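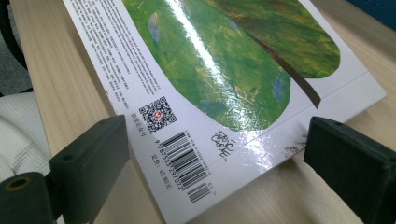 5.3 Returns Sorting: Operator Tasks with the Pretano Cell

The cell takes over lifting and turning of returned books. Operators at the Feludley site no longer handle each item at intake. They clear exceptions, check condition and confirm pricing.

1. Set the mode selector to HOLD and wait for the steady amber lamp.

2. Place the book flat on the table, back cover up. It does not need to be square to the table edge.

3. Check that the barcode is uncovered. Where a cover has both a QR code and a barcode, the system reads the barcode only.

4. Step behind the floor line and select RUN.

5. If code 58 appears, the read has failed. Select HOLD, turn the book to move glare off the barcode, and repeat step 4.

6. If code 101 appears, enter the ISBN by hand at the terminal.

CAUTION: Keep hands clear of the gripper fingers in RUN mode.

NOTE: Pencil marks on covers are not detected. The operator decides whether to clean the book or send it to shelf 10.

NOTE: Add-on barcodes are ignored. Prices printed in a foreign currency must be confirmed at the terminal.

Staffing: intake clerks move to the exceptions desk after training with Lorna Dunbar. Shift length and break times are unchanged. Report faults to Babak Arabzadeh, extension 326.

Revised August 15, 2024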